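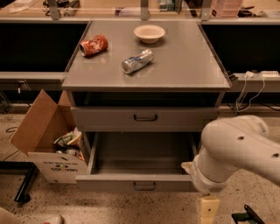

I've had the Likemska teaching kit since December and I keep being asked whether it's worth the money, so I'm finally writing it all up in one go. Short answer: yes, mostly, with a big moan about the pedal.

For anyone who hasn't come across it, the kit is a pair of handles you hold while you watch the arm, a foot pedal, and the software that saves each go you have at the job. You move, the arm moves, and at the end you keep the recording or bin it. Once you've got a decent pile of keepers you train on them and find out how good a teacher you are (humbling, in my case!).

My test job was tidying up. Drinks cans off the top of a cabinet, rubbish in the box, drawers open and shut. I picked it because it sounds easy and it's horrible. A crushed can is a completely different thing to pick up from a fresh one - it has flat bits, it rocks, and every single one is squashed its own way. I did 121 recordings of the whole tidy-up before I trained anything, spread over far too many evenings.

The good first. The handles are lovely. They're light, the grips suit my smallish hands, and there's hardly any delay between me and the arm. I came from the Jiltier set, where you always felt you were stirring porridge with a broom handle, and the difference hit me in the first minute. By the second evening I'd stopped thinking about my wrists at all and was just thinking about the can. That's all I want from a thing like this, really.

Drawers are where it earns its keep. With the old set I used to yank. You can't feel the handle, so you pull until something gives, and then the whole cabinet shuffles forward and your recording is rubbish. The Likemska handles push back a little when the arm meets something solid. It's only a nudge, but it's enough to tell me I've got hold, and enough to tell me when the drawer has come as far as it's going to. Low drawers are still a pain, mind. You have to bring the arm down and in from the side, and I bumped the front panel more often than I'd like to admit before I learned to start with my elbow up.

Now the pedal. Press once to start recording, press again to stop, and press twice quickly to throw the recording away. Who thought that was a good idea? I lost 3 perfectly good runs in one sitting because my foot bounced. You can turn the double press off in the settings (it's under Input, then Extras, nowhere near anything else to do with the pedal) and I'd do that before you plug anything in.

The other grumble is the manual. Setting up the two handles takes 2 pages and it's clear enough, but there's next to nothing on what makes a good recording, and that's the bit beginners get wrong. So for what it's worth, mine got much better when I slowed down, stopped hovering while I made my mind up, and moved everything to a new spot between goes. My early ones all had the cans in the same place and the trained arm went straight to that place whether there was a can there or not. Bless it.

I did try a Koskela glove for a weekend as well, the sort where you wear the thing and the arm copies your fingers. Great fun, and brilliant for small fiddly objects, but my hand ached after half an hour and I wouldn't want to do a long session in it.

Spares come from Skokent over here and they were quick when I needed a new cable. The replacement pedal is the same pedal, sadly.

Four stars from me. I'll be starting on bowls next, and if the next software update sorts the double press I'll come back and add the other half.

April 13, 2026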